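Folding on the bed, and other things I did instead of sleeping

November 2020

Print this post | E-mail this post

Quick one, typing this with one hand and a coffee in the other. Half the laundry is done. Half is in the hallway. You know how it goes.

So the big sort. Been putting it off since March, when I shoved all the winter stuff into bags and told myself I'd deal with it "when it gets cold." Well. It got cold. Everybody wanted sweaters on the same morning and every sweater was at the bottom of something.

Plan was one evening. Took four. Fine.

First thing, the bags. I own too many bags of clothes. The rule this year was everything comes out, everything gets looked at, and it either goes in a drawer, goes in the give away pile, or goes to Seija, who has first pick on anything that fits her youngest. She takes more than she used to, growing kid. Nothing gets to be a "maybe." Last year I had a maybe bag and I found it again this week, still tied shut, all 29 things in it. I counted because I was mad at myself. Kept two. Bye to the rest.

Second thing, where to fold. I have tried the kitchen table (crumbs). I have tried the couch (no, everything slides and then somebody sits on it). I have tried the ironing board, which Tiina swears by, and she's welcome to it, I drop stuff off both ends. The floor kills my knees.

The bed wins. Flat, big enough for a sweatshirt with both arms out, decent light if you're near a window, and you can't go to bed until you finish. That last part is the real trick.

A few things about beds as folding tables, then I have to run:

Strip it first. Folding on top of a comforter is like folding on a cloud, looks nice, comes out crooked. You want the bare mattress, or close to it. Pillows shoved over to the wall side out of the way.

If there's a plastic cover on the mattress, leave it on. I used to pull ours off for this and I don't know why. Sleeves slide right into place on plastic and you're not dragging lint around.

Start with the heavy stuff. Sweatshirts, hoodies, the thick ones. By the time you get to T-shirts you're tired and T-shirts forgive you.

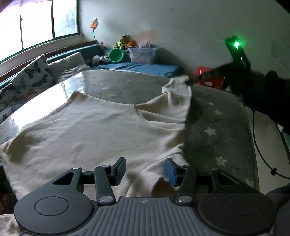 The cream sweatshirt, one sleeve up. Star mattress, butterfly pillow.

Sweatshirts are my enemy, I'll say that now. The body is easy. It's the sleeves. They're too long for the body and too thick to just tuck, and if you do them lazy you get a lump in the middle of the stack and the whole pile leans.

What I do now, after a lot of lumps. Lay it flat. Smooth it with your whole forearm, not your fingers, takes one swipe. Pick up a sleeve by the cuff, bring it straight across the body, then turn it down so the cuff points at the hem. Same on the other side. Bottom up to the chest, then once more. Done. If the neck is showing at the front you can see which one it is without digging, and digging is how a nice drawer dies in a week.

Don't pull the sleeve from the elbow. It twists at the shoulder and you end up starting over. Cuff, always cuff. Francine Després taught me that about a hundred years ago when we shared an apartment and she could not stand to watch me anymore. She took it right out of my hands. I still hear her voice when I grab an elbow.

Drawers. I bought the Kisovine dividers, the fabric ones. They're ok. They sag a little once you load them up. For T-shirts they're great, for sweatshirts I'd skip them and just line things up on edge like files. I got 11 sweatshirts in one drawer that way and it closes, which it has not done in this apartment ever.

Things that don't go in a drawer go in clear boxes with lids. I've gone off the solid colored ones completley. You forget what's in there and then you buy it again. Three pairs of the same mittens, ask me how I know.

Money so far, since a couple of you always want to know: 36 dollars on dividers, nothing on anything else. Boxes we already had. I was tempted by the Climholm under bed drawers but they're low and wide and I know exactly what would happen, they'd fill up with socks that have no partner and I'd never open them again.

Give away pile went to four bags. Ville came with the car and took them before I could change my mind about the green coat. I changed my mind about the green coat. Too late. It had a bad zipper anyway.

Still to do: hats, scarves, the sock situation, the top shelf I can't reach without the good chair. Sheets and pillowcases, which don't match each other and haven't for years and I've decided I don't care. Butterflies next to plain white next to stars. It's a bed. You close your eyes.

Also the snow pants. One pair has vanished. If I lent them to you please text me, no questions asked.

OK, dryer's buzzing. More when I get to teh top shelf.

Print this post | E-mail this post

4 comments

Tiina Vuorinen wrote:
Ironing board forever!! You just need to push it up against the wall so things only fall off one end. But ok, I tried the cuff thing last night and it's faster. Annoying.

Kauko Ikonen wrote:
Do you hang any of the sweatshirts? Mine get those shoulder bumps from the hanger so I stopped, but now I've run out of drawer.

Seija Lappalainen wrote:
I think I have the snow pants. Blue with a patch on the knee? Sorry!! They've been here since last winter. Will bring them back with the boots.

Ville Eskola wrote:
The coat is still in my trunk if you want it.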